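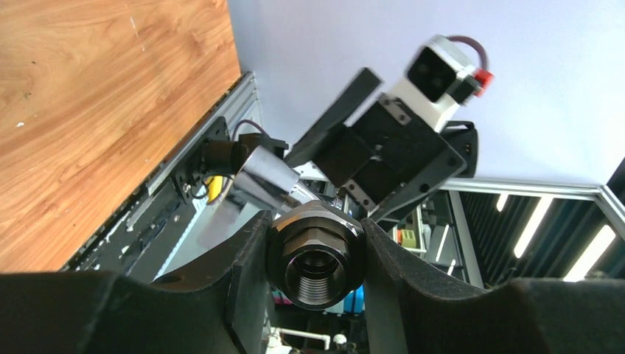

Lasstead, April

Home | Notes | Older posts | Reading list | Write to me

On the replacement of the water main in Pawłowska Street

Residents of the upper half of Pawłowska Street have now received the second letter concerning the replacement of the water main, and I have been asked by several neighbors to set down what it means in ordinary language. I am pleased to do so, with the caution that I write as a householder and hold no office of any kind.

The existing main is iron. It was laid in two stages, and the older stage, which runs from the chapel to the bend, has given the street most of its trouble. Those of us at numbers 20 to 30 have had discolored water on many mornings this winter, usually before 8 a.m., and low pressure in upstairs bathrooms for much longer than that. The contractor, Kellmont, proposes to lay a new main beneath the opposite sidewalk and to move each house across to it in turn. The old pipe will be capped and left in the ground.

The letter draws a line between the street side and the house side of the supply. Everything up to and including the shutoff valve at the property line falls within the works. Everything past that valve belongs to the householder, and will be left as found unless the householder has signed the form enclosed with the first letter. A good many people put that form in a drawer. It is the pale green one, and it may still be returned.

I would urge owners of the older houses to look at their own pipe before deciding. In my house the supply enters under the stairs, passes behind the coal store, and changes size twice before it reaches the kitchen. One of the joints had been painted over so many times that its shape could no longer be made out. A new main will bring better pressure to the door — it will do nothing for a narrow pipe beyond it.

Each house will be without water for part of one day. Notice will be given by a card through the door, and the letter asks that a kettle and one large pan be filled the evening before. After the supply returns, the cold kitchen tap should be run for 20 minutes before any other tap is opened. Households with a water softener should set it to bypass. I had overlooked this last point on first reading, as it appears only on the back of the page.

Parking will be suspended on the chapel side while the trench is open. The Rukadico bakery will remain open throughout, and deliveries will be taken at the yard gate.

There remains the matter of the two lime trees at the bend. The plan shows the trench passing close to both. I have written to ask whether the digging there will be done by hand, and have received an acknowledgment but no answer. I shall add the reply to this page when it comes.

Contact | Copyright the author, all rights reserved | Back to top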